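Sorting the Pantry Drawer: What Goes With What?
Student project report, Home and Consumer Studies
By Noemí Becerra, with Leobardo Cortés

Why I picked this

My family's pantry at home in Garstead is one deep drawer, and everything in it ends up in a pile. Lids under packets, packets under more packets, you get the idea! So when we had to choose a storage problem for the term, I didn't have to think very long. I wanted to find out if sorting by color is any easier to keep up than sorting by type of food. Leobardo was sure color would win. I wasn't.

What we used

We had a budget of 600 pesos and spent 300 of it, all on bins from the Alvarado market (the cheap stall at the back, not the one by the door). The jars and tubs came from my aunt's kitchen and the snack packets came from us, and yes, we ate a few before we were done. I wanted a mix of open bins and see-through ones, because my mom says she never puts anything back in a box she can't see into.

Green-lidded containers went in the dark green bin, which was Leobardo's idea and looked really nice. The orange-lidded jar got a translucent bin, and a red and orange snack packet went in the wider clear one. The coral-red bin has a handle slot and I ended up liking it best for round tubs.

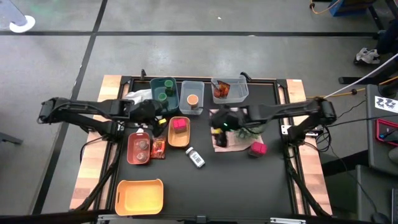 What we found out

Color was quicker to learn, I'll give Leobardo that. My little cousin got it right away. But packets were a pain, since a red and orange one could go in two places and we argued about it every single time. Sorting by food took longer to explain, but my aunt liked it better for cooking.

The other thing was size. Flat packets slide down and hide behind the tubs unless you stand them up, and in a real drawer you'd lose them in a week.

What I'd change

I would put labels on the front edge of each bin and try it again in January with my whole family using the drawer.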